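Course 324, Manual Therapy and Daily Habits
Handout 5: Neck tension in office workers
Nafula Rweyemamu

Many patients with neck tension sit for a long time with the head in front of the shoulders. The small muscles under the skull must then work all day, and the patient feels this as a headache in the late afternoon.

In the first visit, ask about the chair, the screen and the pillow before you touch the neck. Ask also about breaks -- some patients take only 2 in a working day -- and about what they drink at the desk.

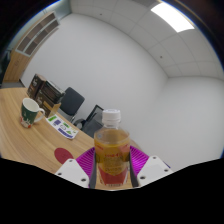
Treatment in the first session

Begin with the patient lying on the back. Use slow soft tissue work on the upper shoulders for up to 5 minutes, then hold the base of the skull gently. Repeat the hold 3 times.

For next class: read the Hodum case and write down which questions you would add. Bring your notes from the Wislow practice room.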